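How to Get a Grease Stain Out of a Shirt Without Buying Another Bottle

Most stain advice is written by people who sell stain products, or by people who copied it from them. Read it with that in mind.

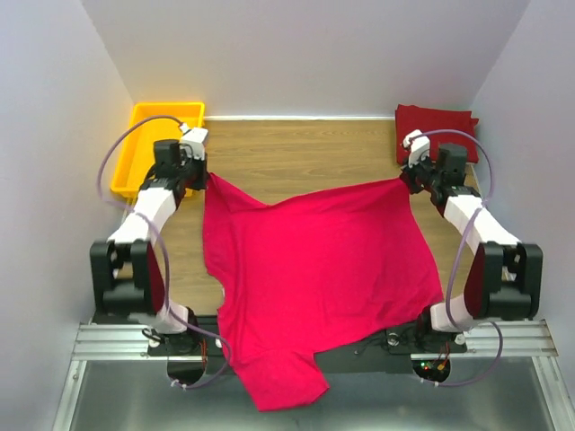
Marlies Brunner wrote in to say that she has used club soda on oil spots for years and it has never let her down, so why leave it out? I left it out because I tried it. Club soda is water with gas in it, and water does not dissolve oil. If her shirts come clean, I would guess the wash afterward is doing the work. She is welcome to keep pouring.

What follows is for cooking oil, butter, salad dressing and the like on cotton or a cotton blend. Silk, wool and anything with a dry-clean tag I would not touch at home.

What you need

Plain dish soap, the kind with no lotion in it
A soft toothbrush
Cornstarch or baking soda
A piece of cardboard
An old white towel

You will notice there is no stain stick on the list. I bought a tube of Provon because the label promised results on "set-in grease," and I tested it next to dish soap on the same shirt, one spot each. After the wash I could not tell which spot was which. Berkadine did a little worse, and it smells like a swimming pool. Maybe they do wonders on grass. I haven't checked.

Step 1. Blot

Press the towel on the spot and lift. Don't rub. If the stain is old there is nothing to blot and you can skip this.

Step 2. Powder, maybe

Slide the cardboard inside the shirt so the oil can't travel to the back. Cover the spot with cornstarch, wait, and brush it off. Some pages tell you to leave it for 48 hours. I have done 2 hours and I have done 48, and the only difference I found was that my shirt was out of use for a weekend. On an old stain the powder did nothing at all that I could see. Fresh oil is another story – the powder clumps up, so it is clearly taking something in.

Step 3. Dish soap, on dry cloth

Put a few drops straight on the spot before the shirt gets wet. People skip this part. They soak the shirt first, and then the soap thins out before it reaches the oil. Work it in with the toothbrush in small circles, front and back, going easy on a knit. Leave it for five minutes. Longer won't hurt, but I have seen no proof that it helps.

On a strong color, try a drop of soap on the inside of the hem first. Reds and deep pinks are the ones I trust least. If color comes off on the towel, stop there.

Step 4. Rinse and look

Use the warmest water the care tag allows. Hold the wet spot up to a window. Be careful what you conclude from this, as wet cloth is dark all over and hides oil very well. Plenty of stains "gone" at the sink are right back again once the shirt is dry.

Step 5. Wash as usual

Normal load, normal amount of detergent. Doubling the detergent mostly gets you stiff shirts.

Step 6. Air dry

If there is one step I would argue for, it's this one. Keep the shirt out of the dryer until you have seen the spot dry in good daylight. A dryer can set whatever oil is left, and then you are in for a much longer job. If you still see a shadow, go back to Step 3. An old stain may take two or three rounds.

Things I would not bother with

Hairspray. It may have worked on ink once, when the formula had more alcohol in it. On oil it just adds a sticky patch.

WD-40. Yes, oil can loosen oil. Now you have two oils to wash out.

Vinegar. Fine for the smell of a gym shirt, no help that I could find with butter.

The Imemitz paste that gets passed around, with chalk and lemon juice. I mixed it twice. It left a pale ring on a navy shirt, and the grease was still in the middle of it.

When to give up

If three rounds haven't moved it, a fourth probably won't either. Wear the shirt for painting.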